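Bakivora opens orders for the Tuvlow three-drawer chest

Hi, Radwa Bouazza here from Bakivora! I've been itching to tell you that the Tuvlow chest goes on sale this November for $119, or $90 if you're on our mailing list.

I wanted a little chest for all the stuff that piles up by the bed — water, snacks, that one dish for your rings.

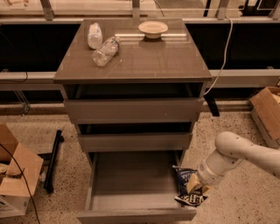 The Tuvlow with all three drawers pulled out.

It's gray-brown with a shiny top (Jarmo Eskola, our designer, fought me for matte and lost), and the bottom drawer is my favorite because a bag of chips just drops right in.

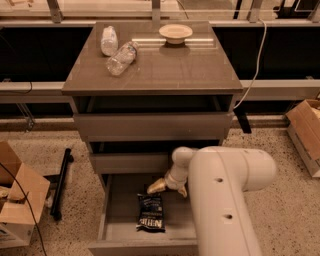 Page last changed: November, 4:15 p.m.

Our shop in Ditdale will have it on the floor, so come pull the drawers yourself!

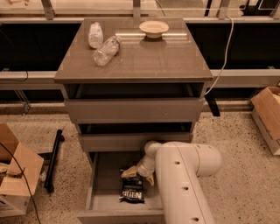

And bring your own snacks — we mean it. Stores that want to carry the Tuvlow can write to Hicham Hajji on our trade desk and mention item 1624.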